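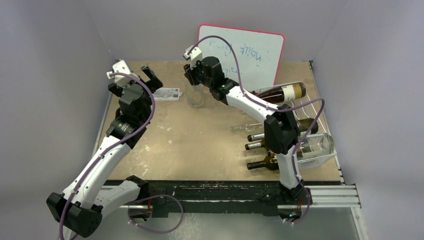

Fig. 1. Two arms at a worn tabletop, left gripper open.

Games and Their Pasts, handout 2: Remakes, remasters and the "definitive edition"
Tutor: Silvia Michalík
Revised 27 Mar 2022

Read this before the seminar and bring one objection to it.

Terms first, as publishers blur them. A port is the same game made to run on another machine. A remaster keeps the old code, or most of it, and swaps in sharper art and sound. A remake is built again from nothing. "Definitive edition" has no meaning at all that I have been able to find, and you should put it in quotation marks in your essays.

The case study is Gakside, a side-scrolling platform game in 30 stages, and its remake by Sotelo. The publicity made three claims, and I would like you to doubt each of them.

Claim one: "every stage rebuilt by hand". Possibly. Play stages 2 and 11 next to the originals and look at where the ledges sit. They have moved, by a little, and the jump has been made longer to suit. Is that rebuilding, or repair work after somebody changed the screen shape? The press pack doesn't say.

Claim two: "plays just as you remember". This can't be tested, and I suspect that is why it was written. Memory is a poor witness. In January I asked last year's group how many lives the original gives you at the start, and the answers were all over the place – mine included.

Claim three: "91 new secrets". Count what you like as a secret and you can reach any number. Several are coins behind a bush.

None of this makes the remake bad. I enjoyed it more than the original, whose last third is a slog. But enjoying a thing and believing its box are separate matters, and reviewers at the time mixed them up.

On difficulty. Old games are often called "hard but fair". Some were hard because they were short, and a short game at full price had to last. Nastcombe is the usual example: 411 screens on the map, a good many of them the same corridor in a different colour. Be wary of any writer who calls this design philosophy without showing where a designer said so.

Reading
Zusteveck reader, the chapter on ports. Skip the introduction, it is mostly nostalgia.
The Gakside manual, scanned, in the course folder. Note what it promises – then check.

For the seminar
Pick one remake you have played. Write a page on something it took out. Screenshots are welcome, trailers are not evidence.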